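Shop Floor Talk > Packing, Kitting and Shipping > Arm going in at our kitting line, anybody been through this?

August 2020

kitline_vet
Posts: 2899

We do gift and welcome boxes for hotels and offices. Box, tissue, card, snack, bottle of water, lid. The plant is Alemneh, the outfit selling us the robot is Aketti, and the pitch is that an arm takes over the bottle and the snack while people do "the higher value steps." I have asked what the higher value steps are. So far it's the tissue paper.

We're three to a bench right now. On the slides we're two to a bench and an arm. They say no layoffs, people get "moved to where they are needed." I've been in this line of work long enough to want that in writing and so far it is not in writing.

Has anybody worked next to one of these for more than a demo day? I don't want the brochure, I can get the brochure.

dockside_dee

Yes, since December. Different company (I'm at Lillora, we pack cosmetics) but same idea. It's slower than me on a good morning and faster than me at the end of a double. The talk about freeing people up was half true. I stopped doing the reach and twist and my shoulder is better for it. I also got put on a bench by myself, so now I talk to no one until lunch.

The part I'd warn you about is the refill. Somebody has to set the goods out where the arm wants them, and that job didn't exist before. It isn't on the slides.

palletjackson

"Higher value steps" made me laugh. At our place it meant sweeping.

kitline_vet

dockside_dee wrote:
> Somebody has to set the goods out where the arm wants them

This is what I keep asking about. The Aketti guy says the camera takes care of it, you can put the bottle down anywhere. I said anywhere? He said anywhere in the work area. So which is it. We get bottles in shrink trays, and after you tear the wrap off they're standing every which way.

benchtop_ray

I'm going to be the one who disagrees here. I set these up (not for Aketti, no dog in this). The depth camera on the hand is a real improvement. Ten years ago you needed a fixture for every part. Now you can get away with a table and some decent lighting. A bottle standing up on a plain table is a fair job to give one and I wouldn't call it a trick.

What people get wrong is judging it against their fastest packer. Judge it against the whole shift, including the hour when half the bench is out looking for tape.

palletjackson

Decent lighting, plain table. You ever see a kitting bench, Ray?

benchtop_ray

I have, and the first thing I do is clean it off. That's usually worth more than the robot, and I'll say that to the customer too.

kitline_vet

OK, so the trade newsletter our front office gets, the Urby one, ran a piece on bench arms and somebody taped it up by the time clock. I'm putting the page up since it's close to the job they want to do here, right down to the bottle. White arm on a pine table, two black fingers open, one bottle of water with a green cap.

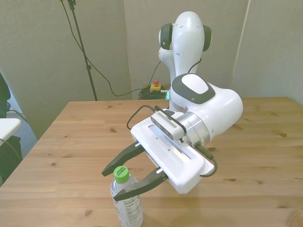
Urby Packing Letter, No. 3, p. 2

So that's the page. One bottle. I count my own work by the tray and I would love a shift where the job was one bottle on a clean table.

Look at the cables too. There's one looping off the top of the camera and another along the side of the gripper. Our benches have people leaning across them all day with sleeves and aprons and box flaps. Who unhooks that when it snags, and is it me, and do I get trained for it or do I get told not to touch it and wait?

dockside_dee

You'll get told not to touch it and wait. Then when waiting costs them an order you'll get told to use common sense.

Ours has a cover over the cabling on the arm. Ask if that's included, because at Lillora it was extra and came later. I also see the red stop button in your picture is on the floor behind the table. Please don't let them leave it there. Ours is at hip height on the front of the bench and I've hit it with my hip by accident plenty, and I'd still want it there.

benchtop_ray

Agree with Dee on the stop. On a real install it goes where the operator can reach it without walking around anything. If they show you a layout with the button behind the table, send the layout back.

The cables I'm less worried about. You need slack for the wrist to turn. Somebody who does this for a living will tie it down so it moves with the arm. And to be fair to the newsletter, you start with one bottle because that's how you'd start anything. Nobody teaches a new hire on a full tray either.

palletjackson

They taught me on a full truck.

tapegun_annie

Lurker, first post in a long while. I was the person who got "moved to where needed." It was returns, then second shift returns, then I found another job. On paper no one was laid off. When they count how it went, people like me show up as having left on our own.

I don't blame the arm. It did its job fine and some of the folks who stayed like it. But if you're going to ask for one thing in writing, kitline, ask for shift and pay, and not only that you keep a job.

kitline_vet

Thank you Annie. That's the most useful thing I've heard about this from anyone including the people paid to tell us. Shift and pay. Writing it on the back of my hand.

benchtop_ray

Annie's right and I've seen it happen at places I've set up. I don't get a say in that part. I do think it gets decided before the robot is even ordered though, so now's the time to ask, while they still want you friendly for the trial.

mod_hexkey

Moved this over from General. Keep vendor names to what you've dealt with firsthand, please. Palletjackson, the other comment is gone and you know why.

palletjackson

Fair.

dockside_dee

Something else for your list. Find out what rate they're going to hold the bench to. When ours went in, the arm set the pace and the people were measured against it, even on the steps it doesn't do. My tissue folding got timed. Tissue folding! If a sheet tears I'm behind for the next three boxes and the arm just stands there with its fingers open like it's waiting on me. It took up to 3 months before a lead came down and watched long enough to change the number.

kitline_vet

That would go over badly here. We have folks who are slow and perfect, and the hotels ask for their boxes.

Had the meeting this afternoon. I asked about shift and pay and was told it's "under discussion." Asked about the stop button and the Aketti guy wrote it down, so credit for that. Asked about the cable cover and it's a line item. Asked who puts the bottles out and he said "an associate." I said which one, there's going to be two of us. He said it could rotate.

Trial is on the end bench. I volunteered for it. If somebody's going to be standing there when it knocks over a bottle, I want it to be someone who'll write it down.

benchtop_ray

Good. Write down the ones it gets right too.

kitline_vet

I will, Ray. Same sheet, two columns.

tapegun_annie

Keep a copy at home.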